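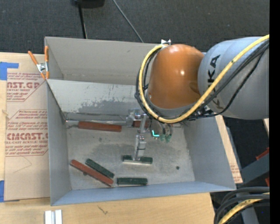 Last edited: 26 April 2025

multoso_fan
Teaching the KUKA to pick blocks out of the gray bin. I've been guiding the arm by hand, and my paths near the walls come out jerky. Anyone here switched to remote?

wadcombe14
I did, with a joystick – way smoother! Go slow on the green ones by the front wall.

Caron_K
Disagree. By hand you feel the contact, and with a stick I just squash things. I recorded 700 picks by hand and kept most of them.

multoso_fan
Hmm, maybe remote for the approach and hands for the last bit? Trying 14 of each tonight.

Contact | © Sokatdale Forums | Back to top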